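« Une chemise, on la plie toujours trop vite »

Elle a passé plusieurs années au tri et au pliage chez Skalby, une blanchisserie qui traite aussi les dons de vêtements de Nieto. Elle apprend maintenant le métier à d'autres. Nous l'avons rencontrée un matin, entre deux groupes.

Son premier conseil concerne la table. « Les gens regardent le vêtement et oublient ce qu'il y a dessous. Sur un plateau lisse, le coton glisse et on refait trois fois le même pli. » Elle préfère une surface couverte d'un tissu tendu, assez grande pour étaler une pièce en entier.

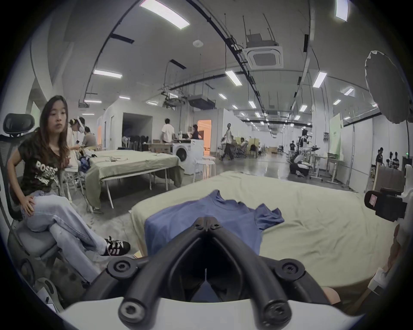
Le tee-shirt reste pour elle le meilleur exercice de départ. Il n'a ni boutons ni col rigide, et les erreurs se voient tout de suite. Elle demande de l'étaler d'abord à manches ouvertes, comme le bleu posé sur le tissu vert pâle, encore à moitié chiffonné, une manche partie vers la droite. « À ce stade, on ne plie rien. On cherche les coutures d'épaule et on lisse depuis le col. »

Chez Skalby, elle a plié jusqu'à 400 pièces par jour. En mars, le mois le plus chargé, l'équipe en a sorti 2 862. « Je ne le souhaite à personne. À cette cadence, on ne regarde plus ce qu'on a dans les mains. »
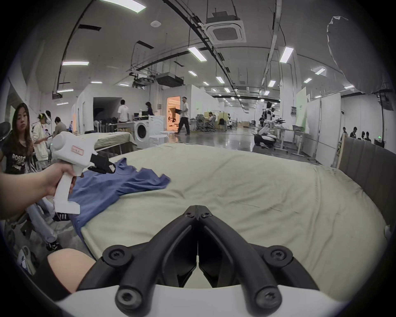 Elle corrige peu les débutants pendant la première heure. La plupart trouvent seuls une manière de tenir le tissu, et elle n'intervient que si le bas du vêtement part de travers. Pour le rangement en tiroir, elle conseille un pli dans la longueur, puis deux rabats. Pour une étagère, elle s'arrête au carré.

La maille lui donne plus de mal. « Ça s'étire quand on tire dessus, alors on pose et on accompagne avec le plat de la main. »

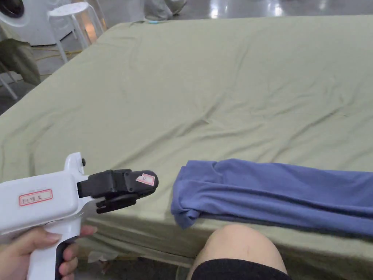

Elle ne repasse presque rien chez elle. Les draps sont pliés à deux, les housses seule, sur le lit. Quant aux chaussettes, elle les range en vrac dans une boîte Grosa achetée il y a longtemps.

Le prochain groupe commence à Zangate le 26 janvier 2019. Les participants apportent cinq vêtements propres, dont au moins une chemise.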